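桌面上应该有一个托盘

2022年2月13日

我想替托盘说几句话。

一般人说起托盘,想到的是端茶、端菜,或者酒店房间里放水壶和茶包的那一块板。用完了就收进柜子,竖着插在砧板后面。我说的是另一种用法:托盘长期放在工作的桌面上,手头正在处理的小东西都放在里面,不在处理的东西都放在外面。这个习惯我坚持了很多年,家里和工作的地方都这样。我认为它比大多数收纳办法有用,花的钱也少,可是讲整理的书和文章很少认真谈它。

先说我反对什么。

这几年流行的整理文章,重点都在柜子里。抽屉要分格,衣服要竖放,调料瓶要统一换成一样的罐子,再贴上一样的标签。这些做法我不全反对,我家的抽屉也有分格。可是一张桌子乱起来,多半跟柜子没有关系。乱是在做事的时候发生的。螺丝拧下来,随手一放;扣子拆下来,随手一放;药片从铝箔里挤出来,准备等水凉一点再吃,也是随手一放。等事情做完,要收的东西已经散在各处,有的掉到地上,有的混进了别的东西里。这时柜子分得再细也帮不上忙,要先找到东西,才谈得上放回去。

所以我一直觉得,收纳的文章写反了次序。东西回到柜子之前,先要在桌面上有个着落。做事过程中的那一两个小时,小东西待在哪里,这个问题应该先解决。

托盘解决的就是这个问题。它有边,东西滚不出去。它能整个端走,吃饭的时候要腾桌子,端起来放到柜顶,吃完再端回来,里面的次序一点没变。它还有一个好处,是划出了一块地方。盘子里的东西是正在做的,盘子外面的是还没做或者已经做完的。家里别的人看见盘子,也知道里面的不要动。

我见过有人用碗代替。碗不行。碗底是圆的,东西都往中间堆,小件压在大件下面,要找一个垫圈得把整碗倒出来。碗适合装一种东西,比如一碗豆子。托盘是平底,东西可以摊开,也可以照拆下来的先后摆成一排。修过眼镜的人都明白,左边的螺丝和右边的螺丝看上去一样,拧回去的时候就知道不一样了。

也有人用带盖的盒子。盖子我也不赞成。做事的时候盖子是多余的,它自己还要占一块桌面。而且一旦有盖,就会有人把做了一半的活盖起来,放到架子上,半年以后打开,想不起来是什么。我家阳台的架子上现在还有这样的盒子,里面是一只拆开的闹钟。托盘没有盖,摆在那里碍眼,碍眼就会催人把事情做完。

还有一种办法是什么都不用,直接放在桌上,靠记性。年轻的时候我也这样。那时候我租的房子里有一张方桌,吃饭、写字、修东西都在上面,桌面是木纹的,深一道浅一道。有一回我换收音机的旋钮,一颗小螺丝就落在木纹里,我找了一个晚上,第二天早上太阳斜着照进来才看见。从那以后我开始用盘子。第一个是搪瓷的,原来装过饼干,边上磕掉了一块瓷。

再说挑选。

托盘要白的,或者很浅的颜色。桌面最好是深的。这一条我说过很多次,听的人大都不以为然,觉得颜色是好看不好看的事。我认为颜色在这里是用处的一部分。深色的桌子上放一个浅色的托盘,边界一眼就看得出来,手伸过去不用想。桌子和盘子一个颜色,盘子就等于少了一半作用,人会不知不觉把东西放到边上、放到外面,因为看上去差不多。

有人会问,白盘子里放白的东西怎么办。这是个真问题。白色的扣子、白色的药片、白色的塑料垫片,放进白盘子里,确实不如放在黑桌子上显眼。我的看法是,盘子里的东西本来就不用显眼,它有边围着,范围就那么大,低头一看总能看见。要是实在看着费劲,垫一张灰纸就行。需要显眼的是盘子本身。桌子大,盘子小,先在大的地方找到小的地方,再在小的地方找东西,这样就快。

也有人倒过来,白桌子配黑盘子。道理一样,可以用。我不用的原因是黑盘子里落了灰看得太清楚,擦起来没完,另外深色的螺丝放进去真的不好找,我手里深色的螺丝又偏多。各人手里的东西不同,可以自己定。

大小方面,我主张宁小勿大。盘子大了,人就会往里面放不相干的东西,先是一支笔,然后是手机,然后是一杯水。一杯水进了托盘,这个托盘就废了。我常用的那几个,摊开手掌放进去,四边还剩一点。再大的我试过,最后都变成了杂物盘,门口放钥匙和零钱用。

边的高矮也有讲究。太矮,圆的东西会翻出去;太高,手指伸进去碰壁,捏不起小东西。捏东西要有角度,手指得斜着或者直着下去,边上要留得出地方。买的时候在店里试一下就知道,放一枚硬币在盘子角上,看能不能顺手捏起来。捏不起来的不要买。网上买不能试,所以我不大赞成在网上买。

材料我没有太多意见。塑料的轻,掉在地上声音小。搪瓷的好擦,沉一点。木头的好看,但是缝里藏东西,胶水滴上去也擦不掉。竹编的不要考虑。

价钱是另外一回事。我在一家叫Rorolance的家居店里见过一套桌面收纳系统,标价2,989元,有底板,有卡槽,有可以换位置的小格子,还附一本说明。店员很耐心地给我演示,把一个小格子从左边取下来,装到右边。我看了一阵,觉得做工是好的,但是买的人大概要花不少时间去伺候它。一件帮人做事的东西,自己先要人照顾,这就不划算。我那天在隔壁的杂货铺里买了3个白盘子,到现在还在用。

隔壁的杂货铺后来换了招牌,叫Montoya,卖咖啡和小蛋糕,白盘子还有,是盛蛋糕的,不卖。

我现在一共有17个托盘。说出来有人会笑,说这本身就是一种囤积。我不这样看。它们叠在一起只有一摞,占的地方不到半格书架。而且每一件没做完的事情占一个盘子,桌上放着几个盘子,就说明有几件事没做完。去年12月是最多的时候,桌上排满了,我只好停下来,一个一个清。要是没有盘子,我不会知道自己同时开了那么多头。

说到桌子本身,也有几句要讲。

桌子不用大,但是要空。很多人家里的工作台靠墙,靠墙的那一边堆着东西,越堆越往外,最后能用的只剩靠人的一条。我主张桌上只留两类东西:一类是盘子里的,一类是固定用来对位置的。裁布的人桌角贴着尺,做木工的人台面上有挡块,包饺子的人案板边上总有一个放擀面杖的地方。这些东西位置不能变,变了手就乱。它们跟盘子之间要隔开一段,中间空着。空着的那一段不要心疼,做事要靠它。

电线一律走桌子后面。台灯的线、充电的线、电烙铁的线,从桌子后沿下去,不要横穿桌面。线横在桌面上,盘子就放不平,袖子也容易挂到,一挂就是一盘东西翻在地上。我翻过,翻的是一盘表的零件,后来那只表没有装回去。线多的人可以用扎带捆一捆,不捆也行,让它们顺着后边走就够了。桌上最好能留一根线都看不到的一半,实在做不到,也要让线和盘子各在一边。

墙面也算桌子的一部分。坐下来做事,抬头看见的就是墙。墙上挂满工具和照片,人会觉得很像个干活的地方,可是眼睛不停地被拉过去。我把桌子前面那块墙刷成了一个颜色,什么也不挂,刷完以后低头找东西都快了些。也许是心理作用,我没有办法证明。绿的、灰的都可以,不反光就行。

同样的做法别处也看得到,深的桌面,浅的托盘,素净的背景,线靠后,别的小件另放一头。

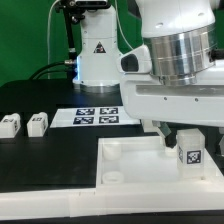 白托盘里放着一件白色的小圆物,两个小白方块放在左侧的黑色台面上,离得很远。

我觉得这样的台面摆得对。托盘在一头,方块在另一头,台面是黑的,白的东西放在哪里都清楚。粗的黑线顺着台面后部往左走,没有从前面横过来。背后是一整片绿色,平平的。如果要挑毛病,还是前面说过的那一条,白盘子里放白东西,换成我会垫一张灰纸。

厨房里也该照这个道理来。切好的葱姜蒜,大多数人直接推到案板的一角,切下一样菜的时候再往旁边推一推,最后混在一起。放一个盘子在案板边上,切好就拨进去,案板始终是空的。饭店后厨早就这么做,家里做饭的人嫌多洗一个盘子。我算过这笔账,洗一个平盘子几秒钟,擦一块到处是蒜末的台面要久得多。

吃药也是。家里有老人的,早上把要吃的药放进一个白的小盘子,吃一样少一样,盘子空了就是吃完了。我母亲从前把药放在桌布上,桌布是碎花的,有一粒白药片在花里躺了两天,我们谁也没有看见。后来换成盘子,这种事就没有再发生过。分药的小格子盒她也用过,说盖子太紧,抠得手指疼。

缝补更不用说。针、线头、扣子,都是越小越要命的东西。针尤其要放进盘子里,不要插在沙发扶手上,不要插在袖口上。插在袖口上的针我找过好几回,有一回已经进了洗衣机。

反对的意见我也听过一些。

一种说托盘只是把乱换了个地方,原来乱在桌上,现在乱在盘里。这话有一部分对。盘子里确实可以很乱。但是乱在盘子里,乱有个边,收拾的时候只收拾那么大一块。我不认为做事的人应该随时保持每件东西横平竖直,那样做不成事。让它乱,乱在规定的地方,这就够了。

另一种说这是老派的办法,现在有磁吸的垫子,有带编号的零件盒,应该用那些。磁吸的垫子我有一块,吸铁的东西很好,铜的和塑料的就不管了,结果还是要再拿一个盘子。编号的零件盒适合拆很多零件的大活,一般人一年遇不上一次。我桌上平常就是换个电池,紧个螺丝,钉个扣子,用不到编号。

还有一种意见,我觉得最有道理,是说孩子小的家里不能这样。盘子摆在桌上,孩子一伸手就端翻了,小零件又容易往嘴里放。这个我没有办法反驳。家里有小孩子的,盘子用完要放到高处,哪怕只离开一会儿去接电话。放高处的时候盘子的好处倒还在,一端就走,比一样一样捡快。等孩子大一点,可以给他自己一个盘子,画画的蜡笔、拼图的小块放在里面。我外甥女用过一个,她把橡皮屑也收在里面,说要攒着。

最后说怎么开始,因为常有人问。

先不要买。家里多半有一个不用的盘子,盛鱼的长盘、饼干盒的盖子、花盆底下的接水盘洗干净,都可以。找一个颜色跟桌子差得最远的,放在常用的那只手旁边,离桌沿一个拳头。下一次拆东西的时候,拆下来的第一件就放进去。第一件放进去了,后面的自然会跟着放。第一件放在外面,盘子多半就白摆了,我自己到现在也是这样。

做完事当天把盘子清空。清不空的,写一张纸条放在里面,写上是什么东西的零件,还差什么。纸条不要写得太短。我有一张只写了“左边”两个字,跟一颗弹簧放在一起,到今天没有弄明白是哪里的左边,那颗弹簧还在最下面的盘子里。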